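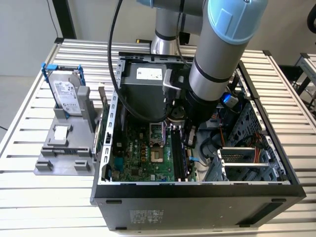

The arm over the open tower, with the hard drive standing in the parts tray at left.

Review: Dilten PC Assembly Kit, club edition
Posted 26/03/2022 by Krisztina Antal

Our robotics club has used the Dilten kit for one term, mostly for the assembly event at the Tamham student meet. The task is to put parts into a desktop computer with a robot arm. The kit has a gray parts tray, a task booklet and a set of sample programs. You supply the arm, the gripper and the computer. We paid 286 for it, which took most of our parts budget.

The tray is the best thing in the box. The hard drive stands upright in the rear slot in its blue caddy, and the small part for the socket job has its own square recess in front. The students taught the pick positions once and kept them for weeks.

The booklet is weaker. It covers the drive well and gives the memory slots half a page. Our team had to work out the approach angle themselves, and Gyula Csizmadia rewrote that section for the younger group – his version is now the one we print.
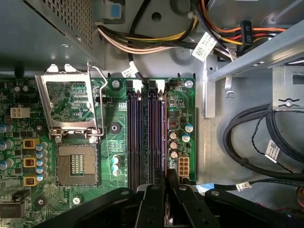 Gripper fingers over the lower ends of the memory slots, CPU socket open.

Sample programs load without trouble, but the default speed is too high for work near a motherboard. We cut it by half on the first day. Error messages are short and hard for beginners to follow. I would also like a second tray layout, as every tower puts its drive cage somewhere different.

Support answered two emails in March, both within a day. Spare tray inserts are sold separately.

For a club that already owns an arm, I would buy it again. For a first-year class it needs a teacher who has time to prepare.
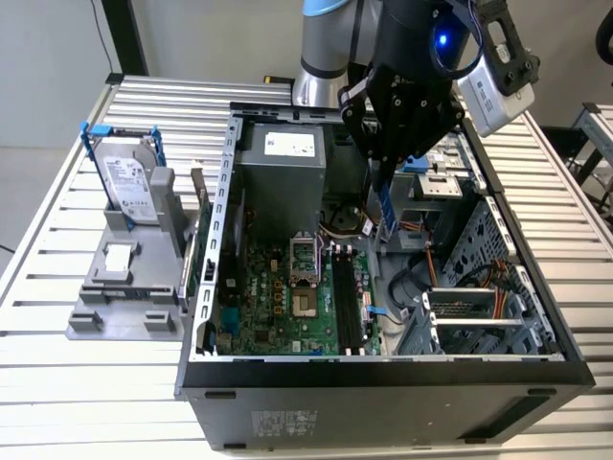

Raquel Godinho: We run the same kit and agree on the booklet. Slowing down only the last part of each insertion worked better for us than halving everything, and we finish inside the time limit now. Is the rewritten memory section something you could share?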